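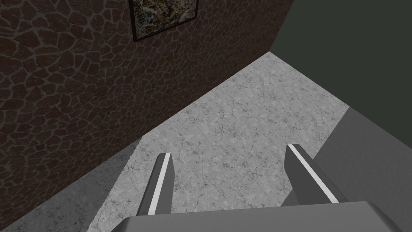 Pinza Plirent en el simulador, vista desde la muñeca. Dedos abiertos y sin pieza.

Acta de la reunión de seguimiento: comparación de pinzas y cámaras de muñeca
Marzo, 16:30. Sala pequeña de la segunda planta.
Asisten: simulación, control, compras y taller. Se excusa calidad.

12 veces compartido · 3 comentarios

1. Acta anterior

Se aprueba con una corrección. Donde decía «la pinza Plirent supera a la Zunlow» debe decir «la pinza Plirent supera a la Zunlow en simulación». Control pide que la coletilla aparezca siempre que se cite el resultado, también en las diapositivas. Simulación lo considera excesivo, pero lo acepta.

2. Resultados de la tanda de marzo

Simulación presenta 3000 intentos de agarre repartidos entre las dos pinzas, con el mismo controlador (Makokha) y el mismo juego de piezas. La Plirent sale por delante en casi todas las categorías. La Zunlow solo la iguala en las piezas planas.

Taller pregunta con qué rozamiento se ha corrido la prueba. Respuesta: con el valor por defecto, igual para los dos modelos de dedo. Taller recuerda que el recubrimiento de la Zunlow es precisamente lo que se paga de más en esa pinza, y que comparar las dos con el mismo coeficiente equivale a comparar geometrías. Simulación admite que es así. Control añade que entonces el título de la presentación, «Comparación de rendimiento», está mal puesto.

Se discute un rato si los números sirven para algo. La postura mayoritaria es que sirven para descartar errores gordos del planificador y poco más. Compras deja constancia de que esperaba poder firmar con ellos.

3. Cámara de muñeca

Se revisa la captura que encabeza el acta. En ella se ven los dos dedos desde la base, con la franja blanca en la cara interior de cada uno, y al fondo el rincón donde el muro de piedra se junta con la pared verde. Simulación defiende que las franjas ayudan a estimar la apertura a partir de la imagen. Control no discute que se vean bien en el render. Lo que pregunta es si se verán igual con la lente sucia y un fluorescente encima, y de eso no hay datos.

Segunda objeción, de taller: el entorno. Un muro de losas marrones con un cuadro colgado se parece poco a la celda. Simulación explica que las texturas se sortean para que el detector no se acostumbre a un solo fondo. Taller entiende la idea y sigue sin ver por qué ninguno de los fondos sorteados es chapa pintada — que es lo que hay en la celda por los cuatro costados.

Queda también abierta la cuestión del bloque gris que aparece a la derecha, muy cerca del dedo de ese lado. Control quiere saber si el planificador lo trata como obstáculo o si solo se dibuja. Quien preparó la escena cree que tiene geometría de colisión. Se acuerda comprobarlo antes de dar por buena ninguna trayectoria en ese lado.

4. Controlador Makokha

Se han probado 5 configuraciones. Cuatro dan resultados que no se distinguen entre sí, y la quinta oscila al cerrar. El proveedor sostiene que la oscilación es un efecto del paso de integración y que en el equipo real no aparece. Control responde que el mismo proveedor dijo algo parecido de la versión anterior, y que apareció.

Se rechaza la propuesta de comprar ya la licencia anual. Se pedirá prórroga de la de evaluación.

5. Brazo Tranard

Sin novedades. Sigue en su caja, a falta de la brida de adaptación. Taller calcula tres semanas desde que llegue el plano definitivo, y el plano definitivo no ha llegado. Compras recuerda que el plazo de devolución corre igual con la caja cerrada.

6. Acuerdos

- Repetir la tanda con el rozamiento medido en banco para cada dedo. Taller cede las probetas.
- Añadir la chapa pintada a la lista de texturas.
- Comprobar la colisión del bloque gris y anotar el resultado en la ficha de la escena.
- Preparar una prueba física corta con 8 piezas, elegidas por taller, en cuanto haya brida.
- Retirar la palabra «rendimiento» del título de la presentación.
- No se compra nada hasta la próxima reunión.

7. Ruegos y preguntas

Simulación ruega que conste que la tanda costó mucho trabajo. Consta. Control pregunta quién paga las horas de cálculo de la repetición, y queda pendiente.

Se levanta la sesión a las 18:10.

Comentarios (3)

taller_2
En el punto 3 falta que también pedí capturas con los dedos cerrados. Con la pinza abierta del todo las franjas se ven en cualquier sitio, lo que interesa es cuando hay pieza en medio.

simu
Apuntado lo de los dedos cerrados. La ficha de la escena ya está en la carpeta común, pero el campo de colisión está vacío, así que de momento no demuestra nada.

compras
La prórroga de Makokha está pedida. Han contestado con un presupuesto de la licencia anual.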